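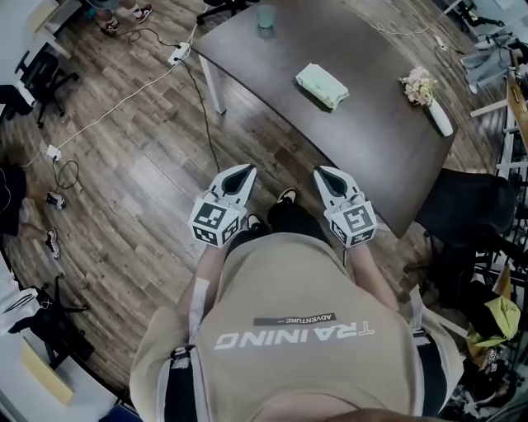

Someone replied to my last post that flowers on a work table last exactly until the first person needs elbow room, and I should just put up a shelf and be done with it. I've thought about the shelf! But I like having them on the table so I'm doing a whole thread about it, sorry in advance.

So. The dark brown table. I have been campaigning for this table for weeks now. It's the one everybody at Tundivau ends up standing around, and for most of the winter it was where stuff went to die. Mail, half a roll of tape, somebody's lunch lid, the manual for a fan we don't own anymore.

My rule now is three things live on it. Flowers, tissues, a cup. Everything else can visit but has to go home at night.

Flowers first because I have opinions. Pale pink and cream. I tried bright yellow ones in April and on a brown top they looked like a bank lobby. The soft colors are so much nicer against the dark wood, I keep walking past just to look at them.

They come from the Ayala stand by the bus stop, 6 dollars a bunch if you go at the end of the day and don't get picky. I do get picky. The woman there has started putting the good ones aside in a bucket when she sees me crossing the street.

White vase, plain cylinder. I wanted one with a heavier bottom but this is what we had in the cabinet and it's fine. I drop a handful of clean pebbles in before the water goes in and it hasn't gone over on me yet (knocking on the table as I type this).

Cut the stems shorter than you think. Then shorter again. A tall bunch on a table people reach across is asking for it, and a short one sits right up in the neck of the vase and looks fuller anyway.

Tissues: the soft pack, not the box. I went back and forth on this way too long. The box looks neater for one day and then it's a crushed box. The mint green pack goes anywhere and you can shove it over with the back of your hand.

Cup is just a little see-through plastic one. I know, I know, get a glass. We had glasses. We had a lot of glasses, once.

Ok the room itself, since a couple of you asked what we're working with.

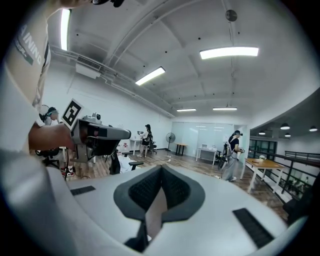 The long view, pipes and AC unit and all.

I used to hate those pipes. I had a plan to hide them behind fabric and I even priced out the fabric, 44 dollars plus the rod, and then I sort of got used to them? White walls, white ceiling with those deep beams, the pipes running off to the back. It gives your eye something to follow.

What I have not made peace with is the echo. A long room with a hard floor and nothing on the walls, you can hear a pen drop at the far end. If anybody has put up felt panels and has a favorite kind please tell me, I'm at the stage where every website looks the same.

The floor I love. Wood pattern, mixed browns, hides absolutely everything between sweeps. I'm supposed to say that's a bad thing. It's not a bad thing.

Sweeping order, for the person who wanted it: chairs out, cords up, far end to near end, chairs back. The cords are the part everyone skips and then you get the little gray fluff line alongside each one. I lift them and lay them over a chair while I do underneath.

We've also got way too many chairs for how the room gets used. Office chairs, a folding one, little stools. I offered 2 to the Illusitz resale place and they said they'd call, and it's been long enough that I'm going to go ahead and call them.

My dream is all the seats in one color family. They're already mostly black so I'm closer than I thought, which cheered me up a lot on a gray Thursday.

Anyway back to the table, this was supposed to be about the table 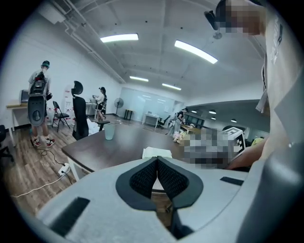 How often do you change the flower water? Every 2 days, and I rinse the vase out properly while it's empty instead of just topping it up.

Topping up is how you get that pond smell. I learned this at home with a jug of tulips and I would like to not talk about the tulips.

Napkins! I forgot napkins. I don't count them as one of the three things because they come and go, but I do fold them. A folded napkin reads as "someone put this here" and a scrunched one reads as trash, so people toss it, and then they go looking for a napkin.

For wiping the top I do a barely damp cloth and then a dry one straight after. Dark surfaces show every streak. If you only do the damp pass you'll be standing at the wrong angle some afternoon with the light coming across it and you'll want to cry.

I bought the Skuko spray everyone was raving about and it smelled incredible, like a fancy pear, and it left a haze I had to buff off twice. Back to the cloth. I'm using up the bottle on the kitchen sink at home.

Don't forget the legs. White metal legs get scuffed by shoes all day long, and a dry melamine sponge takes it right off. Very satisfying. Do it with a podcast on.

The printer has its own desk over on the side and I want it to stay there forever. It spent a while on the brown table and it was a magnet, everyone left their pages on it and next to it and under it.

Next on my list is the power strip on the floor. I'd like one of those boxes with a lid, in white, long enough that the plugs don't have to be bent to fit. The ones I've seen are either tiny or look like a cooler. Recommendations very welcome.

And a coat hook situation. Right now jackets go over the backs of chairs and the chairs look like they're slouching.

Someone just asked if people stick to the three things rule. Mostly yes! There's a tray by the door for whatever gets left behind, and on Friday mornings I tip it out and make everyone claim their stuff. Last week it was all chargers and one very nice pen that I'm still holding onto until the owner comes forward.

If you do one of these at your place send me your table please. I want to see flowers, I want to see your tissue choices, I'm completely serious

Also the pebbles were from a garden center bag that says "river mix," for the two people who messaged. Wash them first, the water goes brown otherwise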